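How to Wash and Dry a Plush Throw Blanket Without Matting the Pile

Last updated October 18, 2024

This guide covers machine washing, drying and storage of polyester plush throws, including flannel fleece, coral fleece and the heavier double-layer type sold as raschel or mink. It does not cover wool, cotton chenille, electric blankets or anything with a fur backing. Those need different water temperatures and, in the case of electric blankets, the maker's own instructions.

What you need

A washer with a drum large enough that the dry blanket fills no more than two thirds of it
Liquid detergent without fabric softener
White vinegar
A soft-bristle brush, such as a clothes brush or a clean baby hairbrush
A drying rack with at least two parallel bars, or a dryer with a no-heat or low-heat setting
A white cotton cloth for the color test

Why plush goes flat

The pile on a plush blanket is a layer of fine polyester fibers standing up from a knit base. Polyester softens with heat. When the fibers are bent, heated and then cooled in the bent position, they keep the bend. Most of the damage people blame on the washer is done in the dryer, or on a radiator.

The second cause is residue. Powder detergent that has not fully dissolved settles at the base of the pile and glues fibers together in small clumps. Fabric softener leaves a coating that feels pleasant for one or two washes and then begins to collect skin oil and dust. A blanket that feels greasy after washing usually has softener in it and needs a vinegar rinse, described in step 5.

Step 1. Read the label

Find the sewn-in label, normally in a corner seam. A tub symbol with a number gives the highest wash temperature in Celsius. Most throws are marked 30, equal to 86 degrees Fahrenheit. Treat this as a limit. If the tub is crossed out, do not machine wash. If the label is missing, use cold water and the gentlest cycle.

Step 2. Test the color

Deep colors release dye for the first few washes. Red, navy and black are the worst. Wet a corner of the white cloth with lukewarm water, press it on the back of the blanket for one minute, and lift it. Repeat on the front.

If the cloth stays clean, wash as normal. If it picks up a faint tint, wash the blanket alone in cold water. If it picks up strong color, wash alone in cold water and repeat the test before each later wash until it comes out clean.

Blankets with a light print on a dark ground need more care than plain ones. Loose dye can settle in the light areas, and a white letter that has gone pink is hard to recover. Never leave a printed blanket sitting wet in the drum or folded in a basket. Move it to the rack as soon as the cycle ends. 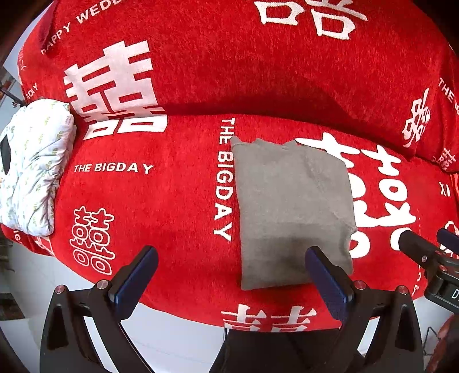

Red plush throw with a white wedding print, spread over a sofa.

Prints on plush are normally dyed into the pile, so they do not crack or peel the way a shirt transfer does. They can still look blurred if the pile is lying in different directions. Brush the area before deciding that a print has faded.

Step 3. Remove loose dirt

Shake the blanket outdoors, holding it by two corners, then by the other two. Go over both sides with the soft brush. For pet hair, use a dry rubber glove and stroke in one direction only. Hair left on the blanket will felt into the pile during the wash and is much harder to get out afterward.

Treat stains now. Put a few drops of liquid detergent on the spot, press it in with a fingertip, and leave it for ten minutes. Do not scrub. Scrubbing breaks fiber tips and leaves a dull patch that no amount of brushing will hide. For wax, let it harden, lift off what comes away freely, and treat the rest with detergent. Do not use the iron-and-paper method on polyester pile.

Step 4. Load and wash

Place the blanket in the drum loosely, in an even ring around the center post of a top loader or in soft folds in a front loader. Do not roll it. Do not add towels, which shed lint that plush holds very well.

Settings:
Cycle: delicate or hand wash
Water: cold, or no warmer than the label allows
Detergent: half the normal dose
Spin: 600 rpm if available, with 900 as the upper limit for single-layer throws

Heavy raschel blankets hold a great deal of water. At 1000 rpm and above, a soaked blanket that has gathered on one side can throw a home washer out of balance and set creases in the pile. If the machine stops during the spin, open it, spread the load and run a spin-only cycle at the lowest speed.

My own machine is an old Mullgate top loader with no speed setting. I use the short spin twice, and turn the blanket over between the two.

Step 5. Rinse

Select the extra rinse if there is one. For a blanket that feels waxy, put half a cup of white vinegar in the softener compartment in place of softener. Do this once, then not again unless the feel returns. Never combine vinegar with bleach. Bleach should not be used on these blankets in any case.

Step 6. Dry

Air drying is preferred. Lay the blanket across two bars of the rack so that there is a gap under the middle. A single line leaves a ridge. Keep it out of direct sun if the color is strong. In July, in a room with a window open, a single-layer throw is usually ready in 6 hours. A double-layer one may take until the next day, and should be turned once.

If you use a dryer, choose no heat or low heat and stop it every fifteen minutes to shake the blanket out. Remove it while it is still slightly damp and finish on the rack.

Step 7. Restore the pile

Wait until the blanket is fully dry. Lay it on a flat surface and brush with short strokes against the lie of the pile, then once with it. Work in sections the width of your hand. Clumps that do not open can be dampened with a spray bottle, left for a minute and brushed again.

Do not iron. A garment steamer held well away from the surface will lift a crushed area, but test the back first. If the fiber tips have melted, they will feel hard and look shiny. This cannot be reversed.

Storage

Fold loosely and change the fold lines each time. Vacuum bags are acceptable for a few weeks, but a full season in one will leave creases that need steaming. A cotton pillowcase is a good cover. Put the blanket away only when it is completely dry, including the bound edge, which is the last part to lose moisture.

How often

A throw used daily on a sofa needs washing every four to six weeks. One kept on a guest bed can go a season. Between washes, shake it and air it for an hour.

Written by Eglė Kazlauskienė
Filed under: Laundry, Home Textiles
Next guide: Washing Curtains With a Blackout Lining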